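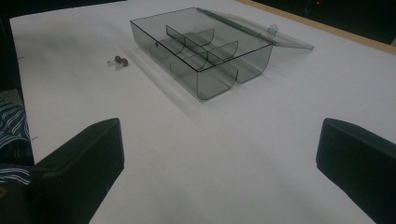
Minutes of the Wardrobe and Properties meeting, Telari Playhouse, April 2018. The meeting was held in the upstairs wardrobe office, and the main business was the storage of small accessories, carried over from the previous meeting. Members had before them the smoke-gray organizer box proposed as the standard for earrings, beads, studs and similar small pieces. It was noted that the long divider and the short cross dividers give compartments of a useful size, that the curved tops of the cross dividers leave room for the fingers, and that the hinged lid opens flat behind the box. It was agreed that sorting should be done on a white surface, on which dark reddish-brown heads with short silvery fittings can be found again if put down.

1. Minutes of the previous meeting

The minutes were approved with one correction. Under item 4, "brooches returned" should read "brooches requested." The brooches remain on loan to Wodeo Youth Theater.

2. Matters arising

The hat shelves have been moved to the north wall. The lower shelf is still not level and has been reported again to the building office.

The key to the glove drawer has been found and is now kept with the other wardrobe keys. A second key will be cut.

3. Storage of small accessories

3.1 The wardrobe assistant reported on the inventory. The accessories register now stands at 218 entries, of which 28 are single earrings without a match. Most of the single pieces came to the Playhouse in mixed lots and may never have had a match. Members asked that they be kept for one more season, in a compartment of their own, and then offered to the education program for craft use.

3.2 The present arrangement was discussed. Small pieces are held in paper envelopes inside shoe boxes, filed by production. Several envelopes have split at the corners, and dressers reported that looking for one item during a quick change means emptying several envelopes onto the counter. Filing by production was also found to be of little help once a piece has been used in more than one show.

3.3 The organizer box was considered in some detail. In its favor, members mentioned the tinted clear plastic, through which contents can be checked with the lid closed, and the rounded lower edges. Against it, the view was expressed that longer chains would tangle if placed in the same box as earrings. The meeting accepted this point. Chains and necklaces will continue to hang on the pegboard.

3.4 The question of labels was raised. Adhesive labels on the lid were not favored, as they would cover what the lid is meant to show. It was agreed to label the front wall of each box only, using the removable labels already in stock, and to write the register numbers in pencil.

3.5 Two quotations were received. Wovik quoted for a pack of 40 boxes, delivery included. Lukoševičius Supply quoted a lower price per box with a separate delivery charge and a longer wait. The meeting preferred the Wovik quotation on grounds of delivery time, the fall production being already in planning.

Resolved: that one pack of boxes be ordered from Wovik, to be charged to the wardrobe storage budget, which stands at $2,000 for the year.

Resolved: that small accessories be filed by type and color, with the production history kept in the register only.

4. Sorting procedure

The following was agreed for the use of dressers and stage staff.

Open only one box at a time. Lay pairs side by side on the table before returning them to a compartment. Check posts, hooks and wires for damage, and set aside anything bent or sharp. Do not glue a loose bead during a performance week; place the parts together in the repair tray and enter the number on the repair sheet. Close the lid fully before lifting the box.

A member asked whether earrings worn on stage should be cleaned before they are filed. The meeting confirmed that they must be cleaned after each run, and after each performance where a piece is shared between performers. The wardrobe assistant will add a line to the cleaning sheet.

5. Loans

A request was received from Wodeo Youth Theater for the loan of amber and dark red costume jewelry for a one-act program. The loan was approved for items of low value only. Pieces are to be listed individually on the loan form. The form used last year allowed the entry "assorted beads," and this is no longer acceptable.

6. Lighting in the wardrobe office

The lamp over the mending counter flickers. The matter has been reported. Until it is replaced, fine repair work will be done at the table by the window.

7. Any other business

The button jars were mentioned. There was support for sorting them in the same way, but it was agreed that no work should begin on buttons until the accessories have been completed.

Members were reminded that food and drink are not permitted at the sorting table.

8. Next meeting

The next meeting will be held in October, after the opening of the fall production. A progress report on item 3 will be circulated beforehand.

Actions

Wardrobe assistant: place order with Wovik; amend cleaning sheet; separate the unmatched earrings.
Properties office: revise loan form; reply to Wodeo Youth Theater; obtain second key for glove drawer.
Building office: shelf and lamp, both outstanding.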